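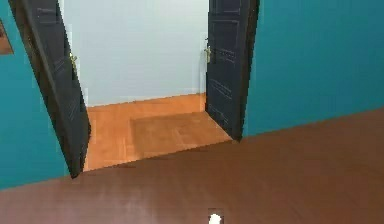 Yolanda Ruiz-Ortega wrote back to the club that shouting at a seven-year-old from the touchline never once made him watch the ball. Start with her line. Pause. Let parents squirm a bit.

Kids' soccer, under 8s, parents' evening talk, Gramdale

1. Why they drift off
- grass, planes, shoelaces. normal
- goalie worst. no action for 19 minutes then everyone yells
- my own story, Fuvgate away game, let in 4, was waving at my gran
- dont rush this bit

2. What to say from the sideline
- their name, then one word. "Ready" is fine
- no coaching when the ball is near them!!
- Rasmus tried silent Saturdays, skip if short of time
- ask: who here has yelled "wake up"? hands
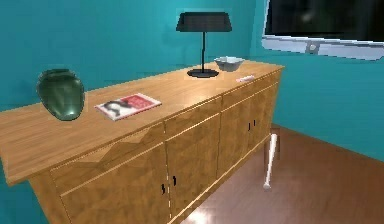 3. Hands off
- no pushing, no steering by the shoulders, not even as a joke
- parents stay 2 yards back from the line, behind the goal is out
- Amos will bring the new rule sheet, hand out AFTER or they read it while I talk

4. Swap the goalie
- every 7 minutes, whoever wants gloves
- small gloves still on order, chase Kristóf
- nobody goes in goal as punishment, say it twcie

Questions. Expect the one about trophies. Answer: ask me in November.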